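Small Kitchens board > Cleaning and Tidying
Thread: Tile-top island, where does everything go??

noemi_b
Hi all! We moved into the Burkinbridge place with the little kitchen island and I am completely in love with it. White tile top, dark grout, one rounded end. My problem is that it fills up the second I turn my back. I cleared the whole thing last night and by breakfast it was a landing strip again. I want a routine that takes 2 minutes, tops. What do you do?

levente_s
Oh, I love a tile top! Mine is older than I am. My trick is to bring the trash can to the mess. I set a round one on the floor right at the island and sweep everything in, cups and wrappers and foil, before I touch a sponge. You will be amazed how much of the "clutter" is plain garbage.

Wondach
Agree on the can, disagree on the order. Wipe first! If you toss first you get distracted and wander off with the bag, and then the crumbs sit in the grout until dinner.

levente_s
Wandering off with the bag is a you problem, friend :) Wiping around old cups takes twice as long.

noemi_b
OK, tried Levente's way today. Cups and foil went straight in the can, and I stood the cutting board against the side of the island so it's off the tile. Still have the blue bowl, the sponge and that red mesh bag up top, but what a difference!
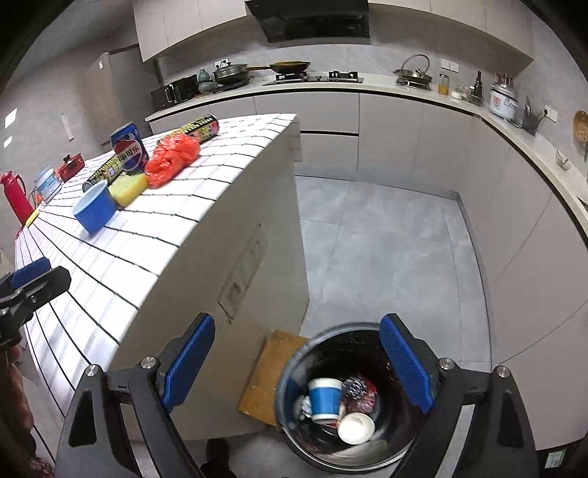 What do you use on dark grout between white tiles?
Warm water, a drop of dish soap and an old toothbrush, then a dry cloth. Go along the lines one way and then the other, and do a small patch at a time.

Wondach
Seconding the toothbrush. Skip anything gritty, it dulls the glaze.

erzsi_simon
Jumping in on the cutting board. Please don't keep it on the floor for good! Wood hates a wet mop. I put up a slim rail for mine at the end of the counter -- best small job I ever did in that kitchen. It's been up since October and I still grin at it.

noemi_b
Ooh, a rail. The end of mine is curved though. Would it sit flat?

erzsi_simon
Not on the curve, no. Use the straight side panel and check what's behind it before you drill.

Jakab
Going to be the grump here. I don't want a can out in the open at all. Mine lives under the sink with a lid on it, and walking four steps has never hurt me.

levente_s
Four steps times 60 scraps of onion skin, Jakab. I'm staying with my open can!

Jakab
Get a scrap bowl! Fill it while you cook, one trip at the end.

noemi_b
Wait, I like that. The blue bowl just got a job. I'll try it this week and report back -- and I'm measuring for the rail tonight.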